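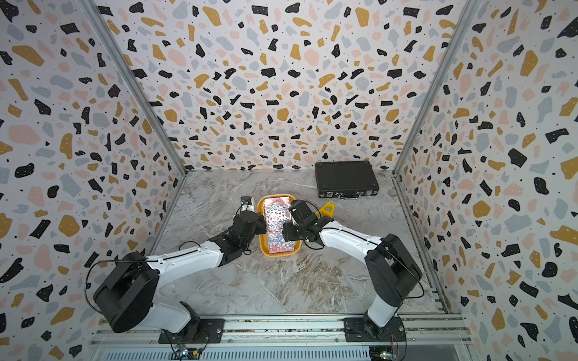 Fig. 3-1. Terrazzo pattern carried across a back wall and two side walls.

3. Hanging the Covering

Read this section all the way through before you peel anything. The backing paper comes off easily and does not go back on, whatever the person helping you believes.

Before you start

The wall should be clean, dry and smooth. Fresh paint needs a full month to cure, and "it feels dry" is a different unit of measurement. Fill nail holes, sand them flat and wipe away the dust. Trisora covering hides color very well and hides bumps not at all.

Check that every roll carries the same batch number on its end label. A typical carton is marked 958 followed by a letter. If the letters differ, call the store and swap the odd roll. Two batches of white look identical in the carton and like a quarrel once they are side by side on the wall.

You will need a level, a pencil, a soft squeegee, a sharp knife with spare blades, and a straightedge longer than your patience.

Cutting the strips

1. Measure the wall height in three places. Use the largest number. If your ceiling slopes, you are about to find out.

2. Add 3 inches for trimming at top and bottom combined. For metric readers, a wall 2,293 mm high needs a strip of 2,370 mm.

3. Unroll the covering face up on a clean floor and weigh down the ends. Leave it for an hour so it forgets it was ever a roll.

4. Cut the first strip. Lay the next length beside it, slide it until the pattern lines up, and only then cut. Number the backs in pencil.
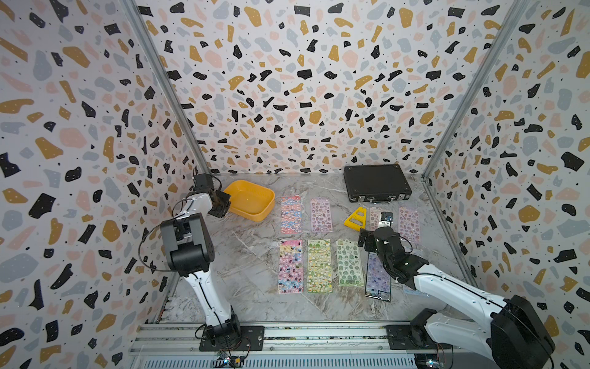 Fig. 3-2. Terrazzo walls over a gray marble-look floor.

Note: Scattered patterns such as Terrazzo and Dalthorpe Pebble forgive a small mismatch. Carrasco Stripe forgives nothing and should not be your first project.

Applying the strips

5. Draw a plumb line with the level. Do not trust the corner, the door frame or the window. They have been leaning on each other for years.

6. Peel back the top 6 inches of backing and set the edge on your line. Press lightly. At this stage you can still lift it and try again.

7. Work down with the squeegee, from the middle outward, while your helper pulls the backing away from below. Go slowly.

8. For a bubble smaller than a coin, wait overnight. Many settle by morning. For a larger one, lift the strip to that point and lay it again.

Caution: Never stretch the strip to reach a line. It will reach, and later it will shrink back and leave a gap.

Inside corners

9. Trim the strip so that it turns the corner by half an inch. Start the next wall with a new plumb line and overlap the turn.

10. Press into the corner with the squeegee edge. Change the blade before trimming. A dull one tears, usually at eye level.
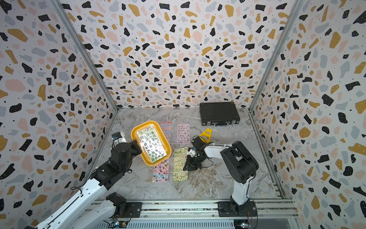

Fig. 3-3. Terrazzo on three sides, with posts at the corner seams.

Caution: Keep the covering away from stoves, radiators and any surface that gets hotter than 100 °F.

Leftover pieces should be stored flat, away from sunlight. Save at least one piece from each batch for repairs (see Section 5). Matching rolls can be ordered from our Plelatitz warehouse while the batch lasts – quote the full number, letter included.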